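Stacking cup

A stacking cup, also called a nesting cup, is a drinking or play vessel whose walls narrow towards the base so that one cup can be lowered into another of the same size. Cups of this kind are used in homes, canteens, nurseries and workshops. When put away they form a column little taller than a single cup with a number of extra rims above it.

Shape and fit

The fit between two cups depends mainly on the slope of the wall. A steep wall gives a roomy cup but a poor nest, and two such cups may hold fast and have to be twisted apart. A gentler slope nests deeply and releases easily, at the cost of a narrower base, which makes the cup less steady when it stands alone. Most designs settle between the two and add a small step or ledge inside the wall, on which the next cup comes to rest.

Many cups carry vertical ribs. These stiffen a thin wall and give the fingers something to hold. Ribs that run the full height of the cup may also leave narrow air channels between nested walls, so that a column can be separated without suction. A ribbed cup does not need to be turned to a set position before nesting if the ribs are shallow and evenly spaced.

Development

The Oltmanns works produced a plain tapered cup in white for canteen use, sold in cartons of 100. Its walls were smooth, and kitchens complained that the cups stuck together after washing. A ribbed pattern followed under the name Drivska, drawn by the designer Carola Reuter, who reduced the depth of the nest and rounded the rim. The Drivska cup was later offered in five colours, and the pattern was copied widely -- often with a thinner wall and a sharper edge.

The rival Clalotia range took a different course. Its cups were made in nine sizes, each fitting inside the next, and were intended for young children. Sets of this sort are properly called graded cups, although the two terms are often mixed in shop lists.

Methods of nesting

Two methods are commonly described. In the upright method the upper cup is held level, mouth upwards, and lowered base first into the cup beneath. The cups form a compact column and the inside of the top cup remains open to dust. In the inverted method every cup is turned mouth downwards and the column is built from the table up, each new cup passing over the base of the last.

A further movement, tipping or pouring, brings the mouth of one cup over the mouth of another. It is used to pass loose contents such as beads, rice or water between cups, and is among the first exercises given to learners in hand skills. The receiving cup is left standing, and the upper cup is tilted until its rim is close to the rim below.

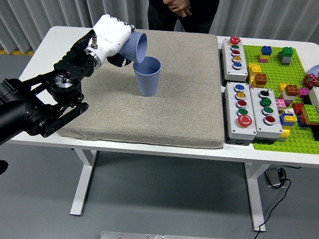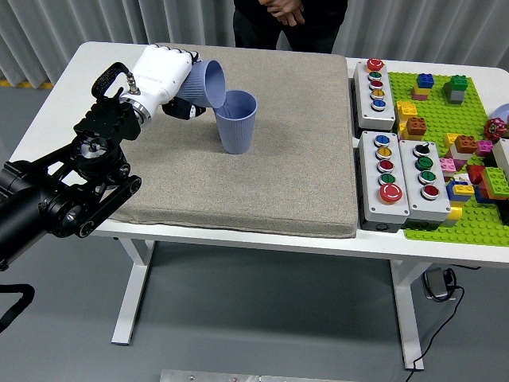 Two light blue ribbed cups, one tilted with its mouth down towards the other, which stands upright on a cushioned surface.

The surface on which the lower cup stands affects the task. A hard table gives a firm base but allows the cup to slide when it is touched. A padded surface reduces noise and sliding, though a soft one may let a narrow cup lean. The Nudum handbook of table exercises advises a firm pad with a flat top, wide enough for both cups to be set down side by side.

Storage and care

Stacking cups should be dry before they are nested, as moisture held between the walls dries slowly and may leave marks or a stale smell. Very tall columns are best divided, and the handbook recommends that open shelves hold columns of roughly 9 cups at most. Cups that have stuck can usually be freed by standing the lower one in warm water for a short time -- force applied at the rim tends to split thin plastic.

See also: Beaker; Graded cups; Tableware; Tumbler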